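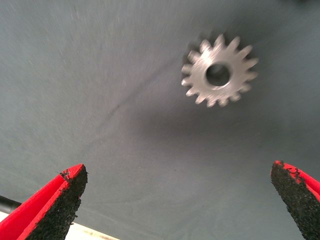

Mar 26, 2025 - phone bench, notes on the Zorkico handset

Continued with the battery and camera comparison. The phone is the same unit as before, with the July firmware still on it, because Elsa Rønning asked me not to update until the standby numbers are finished. I charged it to full last evening and left it with the SIM inside, Wi-Fi on, Bluetooth off.

Standby overnight: lost 9 percent. This is more than I expected for a phone that does nothing. The battery page puts most of it on "mobile network", so I suspect the weak signal in our building. I will repeat with airplane mode before I write anything to Lindqvist.

Screen: maximum brightness in manual mode measured 652 nits, white full screen, meter touching the glass. In automatic mode under the lamp it goes higher for a short time and then falls back. I did not write down the peak, I was too slow with the button. To do again. 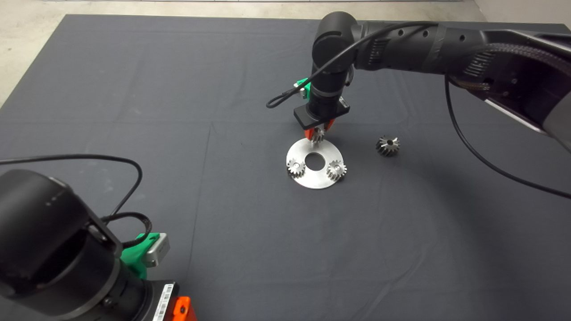
Camera exposure is still my biggest problem with this phone. When the main subject is dark, it lifts everything and the light parts lose their detail. The dark gray cloth on the table is a good case for it: the creases are faint, and a phone which makes the gray too bright will also wash out the pale concrete floor behind. I want both in the same shot, with the fold still readable and the floor not white. The black arm over the cloth is useful too, the small screw holes in its matte links are the kind of detail which noise reduction likes to eat. For each phone I will take one shot in auto, one with HDR off, and one with exposure locked on the cloth.

The Tiline phone goes second. Its camera app hides the HDR switch under two menus and it resets when the app is closed, so please check it before every shot. I lost one set last week this way.

Charging: from empty to full in 84 minutes with the charger from the box. With the Ilter charger it stopped at 46 percent and showed "slow charging" until I changed the cable. I marked the bad cable with red tape - do not use it for measurements, for a desk lamp it is fine.

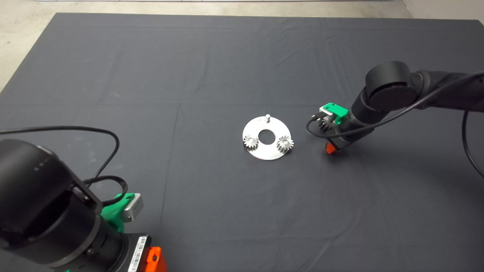
With the second cable I did not finish the full run, so there is no time for the Ilter charger yet. The phone must be cooled to room temperature first, otherwise the two runs are not comparable.

Small things:
Speaker buzzes at the top two volume steps, only with voice, not with music.
Fingerprint reader refuses my right thumb often. Registered the thumb again, no difference.
Auto rotate is slow after unlock. Elsa sees the same on her unit.

Tomorrow: airplane mode standby result, peak brightness, then Ilter charger from empty.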